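The Arm That Learned From Its Own Fumbles

Monday's runs were a mess. By Sunday the lab at Jetalero had something that worked. Sort of.

The idea behind Ellska is simple enough. Don't teach a robot every grasp. Give it 600 short tries, keep the bad ones, let it work out where the bottle realy is when its first guess is off. Tags do the heavy lifting - one glance at a printed square and the software knows position and tilt. Cheap trick, old trick. Still good.

The new part is the correction step. Older method, Oakley, planned once and went. Ellska checks again mid-reach. Slower per pick, fewer drops. Out of 1,014 test grasps, 143 failed, mostly on bottles lying down.

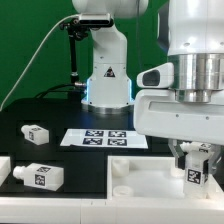 Tags are also the weak spot, and the team knows it. No kitchen or pharmacy comes with squares stuck on everything. So the next version, Huvau, is meant to wean the arm off them bit by bit - fewer tags, then none. Early numbers are not pretty. They want around 600 more tries before saying anything in public, wich means more long nights and a lot of bottles.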